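Week 3 of rewriting the bimanual planner and I have opinions, so, thread.

Old setup: each arm planned on its own and a mutex decided who got to move. Safe! Also painfully slow. One arm would just hang there waiting while the other one finished its whole reach.

New setup plans both arms together, all the joints in one big problem. I was scared of the solve times, but with a warm start from the last plan we're at 900 ms worst case on my desk machine. Fine for now.

The bug that ate my Wednesday: Calness (our collision checker) was padding the gripper fingers twice. Once in the URDF, once in the config. So every bag opening looked too narrow and the planner gave up before it even tried.

Fixed the padding, reran 1000 sampled goals in sim, and the "no path found" pile got so much smaller. I may have yelled.

Tote bags are still the worst, though. Soft rim, no fixed shape, and the depth cloud turns to mush around the handles – I'd take a rigid bin any day.

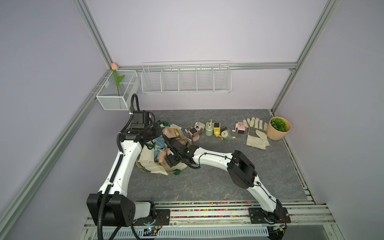
What I'm trying next is treating the rim as a soft cost so a light brush against canvas isn't a hard stop. Table and rails stay hard constraints, obviously.

Also splitting Juvenik into 2 packages (planner core and the viewer) so you don't need the whole GUI stack just to run a test. Docs are a mess, sorry, I'm getting to them!

If you've done soft constraints with deformable stuff, please tell me what weights you started from – mine are pure guesswork.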